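Mülltrennung auf dem Tisch (Zwei-Eimer-Sortierung)

aus Panell, dem Haushaltslexikon zum Mitschreiben
Artikel · Abschnitte: Begriff, Aufbau, Das Sortiergut, Die Dose, Die Flasche, Sonderfälle, Pfand und Tonne, Pflege der Eimer, Siehe auch

Als Mülltrennung auf dem Tisch, auch Zwei-Eimer-Sortierung oder in manchen Wohngemeinschaften einfach »Eimern«, bezeichnet man das Vorsortieren von leeren Getränkeverpackungen und anderem Kleinkram in zwei kleine, offene Behälter, die auf Arbeitshöhe stehen und eben nicht unter der Spüle. Ich mache das seit Jahren so und schreibe diesen Artikel deshalb in der Ich-Form, was bei Panell ja ausdrücklich erlaubt ist (die Redaktion streicht nur Rezepte und Beleidigungen). Letzte Durchsicht: 16. Okt. 2018.

Begriff

Im engeren Sinn ist nur die Arbeit mit zwei Behältern gemeint. Wer drei oder mehr aufstellt, landet beim Artikel »Sortierstation«, und da wird es dann auch gleich mit Deckeln, Pedalen und Auszugschienen kompliziert. Im weiteren Sinn zählt für mich alles dazu, was man im Sitzen oder Stehen an einer Tischplatte auseinanderklauben kann: Dosen, Flaschen, Becher, Verschlüsse, Papierbanderolen. Das Wort »Eimern« habe ich zuerst in einer Küche gehört, in der zu sechst gefrühstückt wurde, und ich mag es bis heute, auch wenn es in keinem ordentlichen Wörterbuch steht.

Abzugrenzen ist das Ganze vom Vorsammeln, bei dem alles erst mal in eine große Tasche wandert und irgendwann am Automaten sortiert wird. Das geht natürlich auch! Wer aber schon einmal mit klebrigen Fingern vor der Rückgabe stand, während sich hinter ihm eine Schlange bildete, weiß, warum ich die Tischvariante bevorzuge.

Aufbau

Man braucht eine freie, abwischbare Fläche und zwei gleich große Eimer in deutlich verschiedenen Farben. Gleich groß deshalb, damit man sich beim Hineingreifen nicht umgewöhnen muss, und verschiedenfarbig, weil Beschriftungen in der Praxis nach der ersten Woche keiner mehr liest. Gelb und Grau hat sich bei mir durchgesetzt: Gelb für Verpackungen, Grau für den Rest. Die Farben sind in Deutschland ohnehin halb gelernt, auch wenn die Tonnen je nach Gemeinde anders aussehen können und die graue bei manchen Leuten schwarz ist.

Die Eimer kommen nach hinten, das Sortiergut nach vorn. Umgekehrt habe ich es auch probiert, da stößt man mit dem Ärmel ständig am Rand an. Zwischen den beiden Eimern genügt ein schmaler Spalt. Stehen sie zu weit auseinander, wirft man aus Faulheit alles in den näheren, das ist bei mir jedenfalls so, und ich halte mich nicht für einen besonders faulen Menschen.
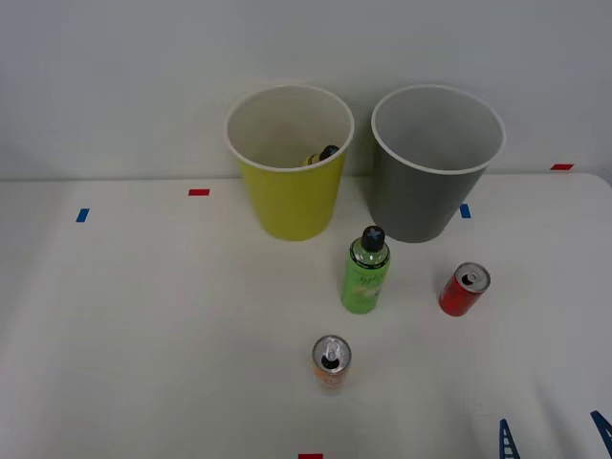
Gelber und grauer Eimer am hinteren Tischrand, davor Flasche und Dosen.

Zur Form der Eimer gibt es erstaunlich viele Meinungen. Rund und leicht konisch ist mir am liebsten, mit umgebogenem Rand, an dem man gut anfassen kann. Eckige Behälter nutzen den Platz besser aus, dafür sammelt sich in den Ecken Saft, und den kratzt man später mit der alten Zahnbürste heraus. In Foren wird gern das Modell Nivik empfohlen, ein eckiger Stapeleimer, den ich zwei Jahre hatte und dann verschenkt habe. Der Boden war zu klein für die Höhe, eine volle Glasflasche am Rand und er kippte. Mein jetziges Paar stammt aus einem Haushaltswarenladen namens Lesance, den es leider nicht mehr gibt (Ausverkauf im August, ich habe viel zu viel gekauft).

Deckel sind auf dem Tisch unpraktisch. Man hat ja in der einen Hand die Flasche und in der anderen meistens den Verschluss.

Das Sortiergut

Für den Tisch eignen sich leere, halbwegs saubere Getränkeverpackungen am besten. »Leer« heißt im Verpackungsdeutsch übrigens restentleert, was eines dieser Wörter ist, die man einmal liest und nie wieder loswird. Gemeint ist: ausgetrunken und ausgekippt, ausspülen muss nicht sein. Ich schwenke Saftflaschen trotzdem einmal kurz mit dem letzten Spülwasser aus, im Sommer dankt es einem die Nase.

Anfänger sollten mit wenigen Teilen beginnen und jedes einzeln in die Hand nehmen. Das klingt albern, aber beim schnellen Abräumen mit dem Unterarm (ich habe es gesehen, ich habe es getan) fällt garantiert etwas auf den Boden, und angebrochene Dosen laufen aus. Wer Kinder dabeihat, kann die Sache als Spiel aufziehen. Kinder sind beim Sortieren sehr streng, strenger als jeder Erwachsene, und holen falsch eingeworfene Sachen auch wieder heraus.

Die Dose

Die Getränkedose ist das dankbarste Stück auf dem ganzen Tisch. Sie ist leicht, sie steht gut, und sie macht beim Einwerfen ein schönes Geräusch. Es gibt sie in etlichen Größen, von der kurzen, handlichen bis zur hohen schlanken. Heute sind die meisten aus Aluminium, manche auch aus Weißblech, und wer es genau wissen will, hält einen Kühlschrankmagneten daran: Weißblech zieht an, Aluminium nicht. Für den Einwurf ist das gleichgültig, in der Sortieranlage wird es später ohnehin getrennt, aber ich finde den Magnettest immer noch unterhaltsam.

Zusammendrücken oder nicht? Bei Pfanddosen auf keinen Fall! Der Automat muss die Form erkennen und den Aufdruck lesen können, und eine zerknautschte Dose spuckt er oft wieder aus. Dosen ohne Pfandzeichen darf man platt machen, dann passt mehr hinein. Der Ring am Deckel bleibt dran. Es hält sich hartnäckig die Geschichte, man könne die Ringe sammeln und irgendwo gegen etwas Gutes eintauschen, ich habe als Kind ein ganzes Gurkenglas davon gehabt und nie herausgefunden, wo das sein sollte.

Die Flasche

Bei Kunststoffflaschen ist der Zwiespalt größer. Flasche, Etikett und Verschluss bestehen oft aus verschiedenen Kunststoffen, und man könnte nun anfangen, alles säuberlich auseinanderzunehmen. Ich schraube den Deckel locker wieder auf und gut. Bei Pfandflaschen muss vor allem das Etikett heil bleiben, sonst ist das Pfandzeichen weg. Folienetiketten, die sich um die ganze Flasche ziehen, bitte nicht aus Langeweile abpulen, auch wenn die Perforation noch so verlockend ist.
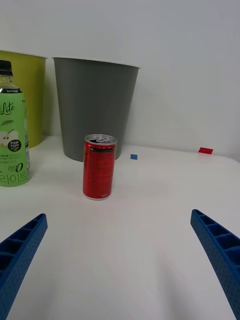

Importgetränke sind ein Kapitel für sich und der Grund, warum ich diesen Abschnitt überhaupt erweitert habe. Was privat aus dem Ausland mitgebracht wurde, trägt häufig kein deutsches Pfandzeichen, und der Automat nimmt es dann nicht an. Man sollte also erst das Etikett drehen und schauen, bevor man die Sachen zur Rückgabe trägt. Ein koreanisches Apfelgetränk wie das am linken Rand, mit »Fresh Apple« und »Zero Sugar« auf dem hellgrünen Etikett, erkennt man ja schon an der Schrift als weit gereist, und solche Flaschen prüfe ich grundsätzlich zweimal. Findet sich kein Zeichen, kommen sie leer in den gelben Eimer. Ist noch etwas drin, wird vorher getrunken oder ausgegossen, zugeschraubt und halb voll eingeworfen gilt nicht.

Wer öfter asiatische Limonaden kauft, kann sich dafür eine eigene kleine Ecke einrichten. Händler, die in Deutschland verkaufen, kleben das Pfandzeichen manchmal nachträglich auf, und so ein Aufkleber sitzt gern schief oder über einer Falte. Vorsichtig glattstreichen hilft.

Sonderfälle

Glas gehört weder in den gelben noch in den grauen Eimer. Ich stelle es einfach neben den Tisch und nehme es beim nächsten Gang zum Container mit. Getränkekartons dagegen dürfen zu den Verpackungen, flach gefaltet, mit einem kleinen Nachdruck auf die Ecken.

Kleine Fläschchen mit Würzsaucen oder Trinkjoghurt rutschen im Eimer gern bis ganz nach unten und liegen dann quer an der Wand. Wer sich vertan hat, angelt sie am besten mit einer Grillzange wieder heraus. Papierservietten sind benutzt immer Restmüll, auch wenn sie nach Altpapier aussehen. Kassenbons ebenso. Bei Strohhalmen kommt es auf das Material an, und bei Kudo, dem Trinkbecher mit eingeklebtem Filzring, habe ich bis heute keine befriedigende Lösung gefunden. Auf der Diskussionsseite zu diesem Artikel wird darüber seit Monaten gestritten, ich bitte um Sachlichkeit.

Pfand und Tonne

Der häufigste Denkfehler beim Eimern ist, Pfandgut und Verpackungsmüll für dasselbe zu halten. Eine Pfanddose im gelben Eimer ist kein Weltuntergang, aber eben verschenktes Geld. Manche benutzen die beiden Eimer deshalb anders als ich: einer für Pfand, einer für alles ohne Pfand, und der Restmüll bleibt unter der Spüle. Nach größeren Feiern halte ich das sogar für die bessere Methode, weil dann fast nur Getränke auf dem Tisch stehen. Man muss sich nur vorher einigen, wer welche Farbe wofür hält.

Pflege der Eimer

Auswaschen mit warmem Wasser und etwas Spülmittel, kopfüber abtropfen lassen, 24 Stunden später sind sie auch in der Rille unter dem Rand trocken. Gegen Geruch hilft ein Löffel Natron, den man über Nacht einwirken lässt. Scheuermilch macht glatten Kunststoff stumpf, und auf stumpfem Kunststoff hält sich Orangensaft ganz besonders gut. Tüten lege ich nur in den grauen Eimer. Der gelbe wird direkt in den Sack gekippt, am besten draußen und bei Windstille.

Siehe auch

Sortierstation
Restentleerung
Gelber Sack
Pfandbon, verlorener
Magnettest
Spülbürste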